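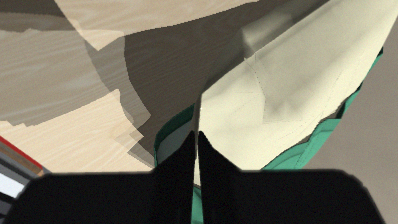 3.2 What we logged, and what we threw away

I should say up front that I was the one who wanted to log everything. Puspita Wuisan, who had the desk next to mine at Gomedton, was against it from the start, and by the end of January I had come over to her side. Grutell is a small build tool (it compiles and links, and then it runs the unit tests), and when you ask a tool like that to write down every file it touches, it spends more time writing than building!

So we cut back. For each build we kept two timestamps, the name of the target, the exit code and a hash of the source tree. We left out user names entirely. The final log covers 3,579 builds, all from the Sutanto code base, which is the older of the two code bases we had access to and by far the messier one. I would have loved to include Grallness as well, but its nightly jobs share a cache with another team and we could never tell whose hits were whose.

We capped the log at 4,000 entries before we started, mostly so that I would stop fiddling with the setup and get on with the analysis. We never hit the cap. I still think a cap is a good habit - it forces you to decide early what counts as one build. For us, a build starts when the developer presses enter and ends when the prompt comes back, even if the tests never ran. Wulan Gunawan argued for splitting compile time and test time into separate records, and looking back I wish we had, as Section 4 will make painfully clear.

A word on the cache itself. A lookup counts as a hit only if the hash matches and the stored object file is still on disk. Early on we forgot the second part, and our hit rate looked wonderful for a whole week. All those entries were thrown out and are not in the log.

Before any plotting, I picked 100 builds at random and replayed them by hand on a clean machine, to check that the logged exit codes were right. Two were wrong. Both came from the same wrapper script, which swallowed the linker's error and returned zero, and we fixed the script and corrected every entry it had produced. The times I left as they were, including a few silly ones where someone clearly put a laptop to sleep in the middle of a build. We use medians from here on, so those hardly matter.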